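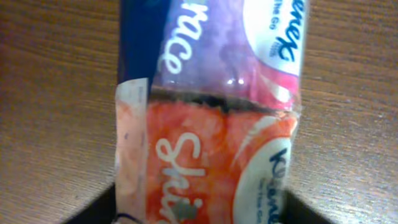
Packing a small pantry basket for a shelf or a car boot

Applies to the Kira 301 basket and any open-grid plastic basket of similar size. The Naltitz shelf insert needs 2 mm of clearance on each side, so check the fit while the basket is empty.

1. Clear a table and lay every item out flat. Items left in a shopping bag get packed in the order they come out, and the heavy ones end up on top.

2. Sort by stiffness. Rigid and long goods go in one group, filled pouches in a second, thin soft packs in a third.

3. Measure the longest item against the inside of the basket, corner to corner. If it does not fit on the diagonal, store it outside the basket or cut the contents down into a jar.

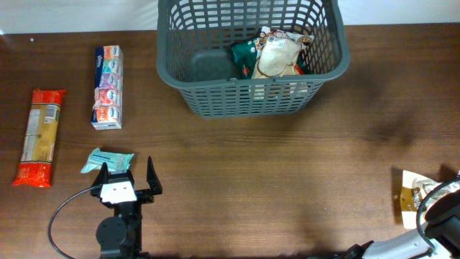
Loading order depends on weight and on how well each packet stands up by itself. Start with the heaviest pouch and set it against a side wall. Bagged snacks go behind it — a green snack bag with a cream pouch leaning in front holds the right half of a basket and leaves the left side free. Dry spaghetti is loaded last, or kept apart, as the strands snap under side load.

4. Keep tissue packs in their bundle until needed. A bundle stands on end in a corner and acts as a divider. Loose packs slide through gaps and should go in a Godinho zip pouch.

5. Put flat wrappers down the side, printed face outward, so that the label can be read through the grid.

6. Lift the basket by both ends of the rim. If the floor sags, take out the heaviest item and repack.

Weight limit: 67 N per basket on the Nindudico rail, colour code grey. Do not stack filled baskets.

Last revised 24 December 2022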